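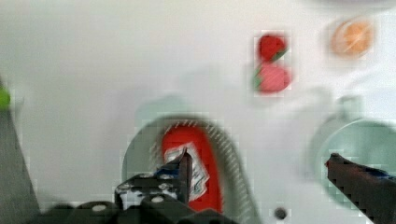 Clémence Ferrand
Reporter, food and shops

Small grocery shops in Pillgate will have to show the price per kilogram on the shelf for all packed dry food from July, after the town council voted for the new rule late in the evening. The rule covers rice, lentils, beans, sugar, coffee, dried fruit and most snacks. Large supermarkets have done this for years, but until now a shop with less than a certain floor space could choose.

The vote was not close. Only two members of the council were against, and both said they agree with the idea but want more time for the owners of the shops. One of them asked for a delay until the new year. This was refused.

The change comes after a survey which the consumer office of the town made in the spring. People from the office visited small shops in all parts of Pillgate and wrote down the price and the weight of 862 packets. On 513 of these packets, the buyer could find the weight only on the back or on the bottom, in small letters. The office also found that the same red lentils were sold in three sizes in one shop, and that the biggest packet was the most expensive by weight.

"People believe that the big one is always cheaper," the office wrote in its report. "In many cases it is true, but a customer should not need to believe. The customer should be able to look."

The report also speaks about packets that become smaller while the price stays the same. The office compared its list with an older one from its own archive and found this in 15 products. The most common change was from 500 grams to 450 grams. This is legal if the correct weight is printed, and the new rule does not forbid it. With a price per kilogram on the shelf, however, the change is easier to notice.

In the shops the reactions are mixed. At Žukauskas, a family grocery near the bus station, the owner has already put new labels on half of the shelves. He prints them at home in the evening and cuts them with scissors. He told me that the work is boring but not difficult, and that some customers have started to ask questions about the coffee, which they never did before.

Other owners are less happy. A woman who runs a corner shop on the hill, and who did not want her name in the newspaper, said that her prices change almost every week, because her supplier changes them. For every change she will need a new label. She has no computer in the shop and writes all prices by hand. "I know my customers, and they know what things cost here," she said. "If they have a question, they ask me."

The council has promised some help. Shops with fewer than three employees can get a label printer on loan for one year, and the paper for it will be free during the first six months. The printers come from Zurkell, a company in the region that also made the labels for the town market. The form to ask for a printer is at the town hall, at the desk on the ground floor, and it must be returned before the rule starts. By the time of the vote, few owners had asked for one, but the council expects more now that the decision is made.

The wholesaler Rovico, which delivers to many of the small shops in Pillgate, said in a short letter that it will print the price per kilogram on its delivery lists. The owners will still have to calculate their own price for the customer, but they will have a number to start from. Rovico did not want to say if it had made any of its own packets smaller in the last years.

There will be no fines in the first three months. After that, a shop can receive a written warning, and only after the second warning it must pay. The council has not yet decided how much. The consumer office, which has a small team, will do the controls, and it says that it will begin with the shops that received complaints.

Some products are outside the rule. Fresh bread, eggs and food that is sold by the piece do not need the new label. Spices in very small packets are also free from it — the office wanted to include them, but the owners explained that the price per kilogram of saffron or cardamom would only frighten people. Food that is sold loose from a sack or a box already has its price by weight and nothing changes there.

The size of the letters was discussed for a long time. The first text asked for numbers at least one centimeter high, which many owners found too large for a narrow shelf. In the final text it is six millimeters, and the price per kilogram must stand on the same label as the normal price, in a color that can be read easily. Handwritten labels are allowed if they are clear.

During the preparation, the office received 701 letters and messages from residents. Most were in favor. Many older people wrote that they cannot read the weight on the packet without glasses, and several asked that the rule should also include soap and washing powder. The council did not add these products, but it will talk about them again in the autumn.

A list of the products in the rule can be found at the library and at the town hall. Owners who have questions can visit the consumer office in the morning, between nine and noon, without an appointment.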